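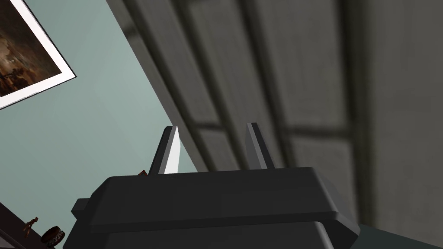
Beveled slabs and a chamfered corner on a gripper housing. Computer rendering.

The Broken Edge

On most shop drawings the instruction takes up one line near the title block: break all sharp edges. It gives no tool, and often no size. The person at the bench is expected to know what is meant, and the purchasing department is expected to pay for it.

A freshly milled edge carries a burr, a thin fin of metal pushed past the corner as the cutter leaves the work. Left in place, it cuts hands, scratches mating parts and keeps a flat face from seating. Removing the burr is one operation. Shaping the corner that remains is another, and the two are regularly confused on quotations.

Distau, a contract shop in Fernby that makes brackets and covers for kitchen equipment, began to price them separately in May. Before that, edge work was booked as general bench time. The first batch tracked under the new system was an order for 900 aluminum covers. Of these, 415 went back to the bench after inspection. Most had been deburred correctly but had no measurable chamfer, and the customer's drawing called for one on the outer corners.

The drawing was part of the problem. It used a general note for the whole part and a separate callout for the front face, with no statement of which took priority. The shop now asks for a minimum and a maximum on every edge that will be touched, painted or fitted against another part. All others are marked as free of burrs and left to the shop.

Paint is the less obvious reason to care. A liquid coating pulls away from a sharp corner as it cures, leaving a thin film exactly where the part is most likely to be struck. Powder behaves in a similar way when it melts and flows. Rounding the corner gives the film a better chance of keeping its thickness. A flat chamfer helps less than a radius, as it replaces one sharp corner with two blunter ones.

A chamfer is easier to cut, however. One pass with an angled tool is enough on a straight edge, and the result can be checked with a simple gauge. A radius needs a form tool set to the correct height. If it is set too low, it leaves a step that the eye picks up at once.

Aasen, which supplies hand tools and brushes to small shops, sells abrasive nylon wheels for this work. They round an edge without removing much from the adjoining face, but the amount depends on pressure and wheel wear. Distau uses them on internal edges only. Outer edges are cut on the machine, in the same setup as the face.

The revised covers are drawn in Isov, the shop's in-house drawing template, at a scale of 2:1 for the corner details. The next order is for 2000 pieces. Its general note runs to three lines.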